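Surfaces for shared work rooms: panelling and white tops
Speaker notes, Friday afternoon session, Fleris

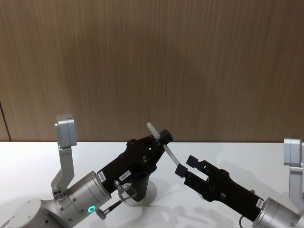

Slide 1. White tabletop against wood panelling, vertical grain.

Slide 1
Leave up while people sit down. Points to make: the grain runs top to bottom, warm brown, with finer light and dark streaks. The back edge of the top meets the wall in a straight line. Mention the thin dark seam at far left, just above table height. We return to seams on slide 4.

Slide 2. Why white
The Alhassan rooms were fitted with white tops throughout. Small dark parts are easier to find on them. Shadows show too, soft and grey, and they spread wide under overhead lighting. Refer back to slide 1 for the diagonal shadows towards the lower right. Users at Alhassan asked for a second lamp on the opposite side. Cost was minor.

Slide 3. Dimensions
Top length 2376 mm, depth 912 mm. These are the Alhassan figures and do not apply to the Cladus rooms, where the doors are narrower. Pause here, people write these down.

Slide 4. Joints
Panel to panel: 2 mm gap, left open. Filling was tried at Cladus and the filler cracked over the first winter. Panel to tabletop: no sealant, top pushed up to the wall and fixed from below. Check the wall for straightness before ordering. A bow in the wall shows at once against a white edge.

Slide 5. Cleaning
Damp cloth on the top, dry cloth on the wood, always with the grain. The Zovura schedule lists 29 rooms, done in the evening. Marks at hand height on the panelling remain the main complaint.

Slide 6. Questions
Likely: matt or gloss. Answer: matt, for glare. If asked about prices, refer to the handout, page two.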